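Workshop Tips: Picking a Gripper Without Regretting It Later

I get asked about hand-held grippers more than anything else on this page, so I finally sat down and wrote up what I've learned from a spring and half a summer of trying them out at home. I tested three designs, two of them from small makers you may have run across if you hang out in the same corners of the internet that I do: the Sirnberg two-jaw and the Kerr parallel. The third was a kit from Juvatville that I put together myself on the kitchen counter (it took a whole evening and most of my patience).

First tip, and I can't say it loudly enough – test with food. Real food! Foam blocks are all the same squishiness and they'll tell you every gripper is wonderful. Fruit rolls, it has skin that gives a little, and it bruises in a way that shows you exactly where you squeezed too hard. Oranges are my favorite to start with because the peel is forgiving. Save the ripe pears and plums for when you've got some feel for the thing.

Second, put the fruit in something with sides. A gripper that picks an orange off an open table very nicely can turn into a real klutz once there's a wall an inch away, because the jaws have to open wide before they can close, and that's when the knuckles bump the edge. A cardboard box from the grocery store is perfect, and when it gets bashed up you recycle it. Start with one piece off by itself, then go for the crowded end.

I'm also a big fan of a tablecloth with a grid on it. Mine has big squares, and it makes it so much easier to put the box back in the same spot between tries. If you move the box every time, you're comparing boxes and tables as much as grippers. Tape down the corners if the cloth likes to wander. 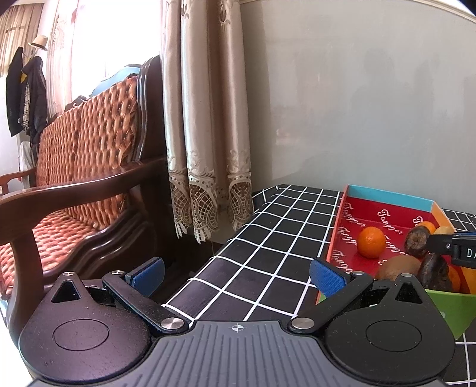
Should you use hard fingertips or soft, textured pads for fruit?

Go with the textured pads for anything round. Hard tips touch a round thing at one tiny point, so you end up squeezing harder to make up for it, and then you get dents. A pad with some texture holds on with a lighter squeeze, and it forgives you when you come in a little crooked. Keep the hard tips for flat stuff like coasters and playing cards.

Pads do get grubby, though. Citrus oil is the worst, it leaves a film you can't see and the next thing you pick up slides right out. I wipe mine with a damp cloth and a drop of dish soap every 6 picks or so, then let them dry all the way before I start again. Skip the rubbing alcohol unless the maker says it's okay. I dulled a nice set of pads that way and I'm still a bit sore about it.

Now, cameras. If yours rides on the gripper, open the jaws all the way and look at what you can still see between them. On the Juvatville kit the linkage ate up so much of the view that I was basically guessing by the time I got close. The Kerr was better. Do this check before you tighten everything down, and check it again with the jaws closed, since the worst spot on mine was halfway.

Bright windows will mess you up too. My camera kept turning the whole room dark to cope with the glare, so now I work in the morning before the sun comes around, or I just pull the curtain. Cheap fix!

If you want to try two grippers together, go slow. One holds, one picks, and you only move one at a time until it feels natural. I clunked mine together constantly the first week. Agree with yourself on which side reaches over the box first and stick with it.

For the controller I've been using the Skulline, mostly because the trigger has a long, gentle pull. Short triggers feel snappy and fun for ten minutes and then you crush a tangerine. Turn the speed down lower than you think you need, and bring it up once you've stopped dropping things.

My best run so far was 41 clean picks before a drop, with the Sirnberg and fresh pads, back in July. The Kerr isn't far behind and it's lighter on the wrist, so if you've got small hands I'd try that one first.

Last thing: check the screws before every session. They work loose, and a wobbly jaw feels just like a bad pad. I wasted two afternoons swapping pads before I thought to pick up a screwdriver.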